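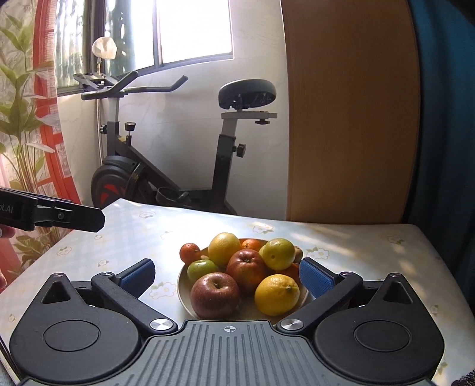

Proltasora has opened orders for the second edition of its Stakent hand-held gripper kit, a paired set of tools used to record manual tasks for the training of robot arms. The company announced the release on 2021-11-16, together with a revised service plan for existing customers. Each gripper is held and worked by a person, and the recorded motion is later used to teach a robot the same task. The kit is intended for work in ordinary homes, with ordinary objects. Fruit piled on a round plate, with apples beside citrus of several sizes, is typical of the household material for which the blue textured grip pads were selected. The two pads face each other at the ends of angled black fingers, and the opening between them can be set by the operator to suit the object.

The kit is sold as a set of 2 grippers with a charging base, a carrying case, and spare pads. Proltasora states that the pads are the part most often replaced in regular use, and the new edition allows them to be changed without removing the fingers. Customers who own the first edition may order the new pads separately. The older fingers will accept them after a small adapter is fitted, and the adapter is included in the pad package at no added charge.

The price of the full kit is $1,691. Replacement pads and the adapter are offered together as a service package for $277. Schools and public research centers may apply for a reduced rate through the company's education office, which will begin accepting requests in February. Orders placed before that time will be billed at the standard rate and cannot be adjusted later.

Recording is managed through Jikar, the company's desktop program, which has been updated for this release. Operators may now name a task before work begins, mark a failed attempt, and add written notes to a session once it has ended. The program stores sessions from the left and right grippers under a single entry. In the first edition these were saved separately and had to be matched by hand, a step that many customers had asked the company to remove. Files made with the earlier version of Jikar can be opened in the new one, although notes saved in the old format will appear as plain text.

Support for the kit will be provided by Ko, the service firm that has handled repairs for Proltasora under an existing agreement. Ko will inspect returned units, replace worn pivots and fingers, and check the alignment of each pair before shipment back to the customer. The standard warranty period is 9 months from the date of delivery. Damage caused by liquids or by opening the housings is excluded. Customers are asked to send both grippers of a pair for service, even when only one requires repair, so that they can be aligned together.

Proltasora will also offer a remote training session to new customers. The session covers grip technique, the placement of objects on a table, care of the pads, and the transfer of files to Jikar. Attendance is optional, and a written guide covering the same subjects is supplied with each kit.

Orders may be placed through the Proltasora sales office or through an approved dealer. Units will be shipped in the order in which payment is received.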